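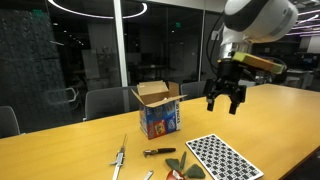
*The long table, morning. Box open, felt leaves at the front.*

September, and the light in the workroom is gorgeous before lunch! I got in early with my coffee and for a while I just admired the table. I do love that table. It's long and pale and a little bit shiny, and when the lights are on even an old screwdriver would look like something from a museum on it.

I've been putting off the odds and ends for weeks. Inna Horobets wrote from Trandale to ask if we had a decent pair of calipers going spare, and I wrote back "yes, somewhere," and then felt so silly about that "somewhere" that I decided today was the day. Everything out, everything looked at, everything given a home. I even found a fresh page for the list (the Gralitz notebook has 100 pages and I'd already run through it, so I'm back in the fat one).

The blue box with 30 PACKS up the side is my favorite kind of box. Good stiff flaps, bright pictures all over the outside, a nice size to carry on one hip. I want to keep it for good and I've written KEEP next to it in the list, with a line under it, so no one flattens it for recycling.

Then there are the things that still have their tags and wrappers on. I have such a weakness for those! There's a red and white thing in a crinkly clear bag, with a paper label folded on the front, and I left it exactly as it was. Tkachuk would have had the bag open in a second. I like the crackle too much. A little tag with a barcode was lying on the table near it and I couldn't read the tiny print without my glasses, which were of course in my coat.

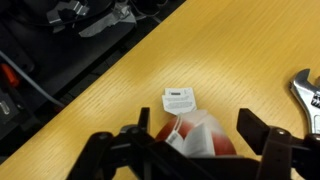
— 101 —

(Turned the page in the middle of things. Coffee ring on the last one, sorry, future me.)

The adjustable wrench is a beauty. Chrome, bright as a spoon. I've put it down for the tool drawer by the window, and I want it lying flat in there, with nothing heavy on top. I paid 20 for a worse one at the Skelotside market last spring and I'm still annoyed with myself.

And the plush tomato!! Big round red body, floppy dark green leaves, its tag still on. I can't look at it without grinning. It sat out with the peeler, like the start of a very soft salad, and I was so cheerful about it that I started making up a menu. Tomato goes on my shelf. I've decided.

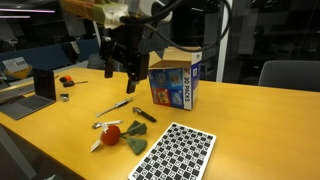 ## Where it's all going

- Peeler with the black handle: kitchen drawer, left side. The one in there now is awful and I can't wait to replace it.
- The small silver thing with the white tag: I say bottle opener, but I'm not sure. Ask at lunch.
- Checkerboard: stored flat, face up, never bent.
- Tomato: my shelf, as above.
- Blue box: KEEP.
- Wrench: drawer by the window.

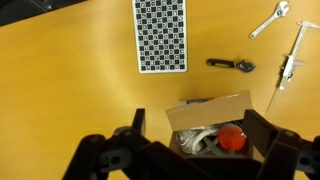 ## After lunch

Calipers! White and silver, with the thin depth rod sticking out of the end, and I was so pleased to be able to write to Inna with a proper yes. She wants them for the clock parts in her cupboard 978, and I've promised to wrap them in something soft for the trip.

The little black-handled tool with the yellow stripe I've put down as "cutter?" and it can go in with the wrench for now.

Must buy drawer liner. Green, if they have it.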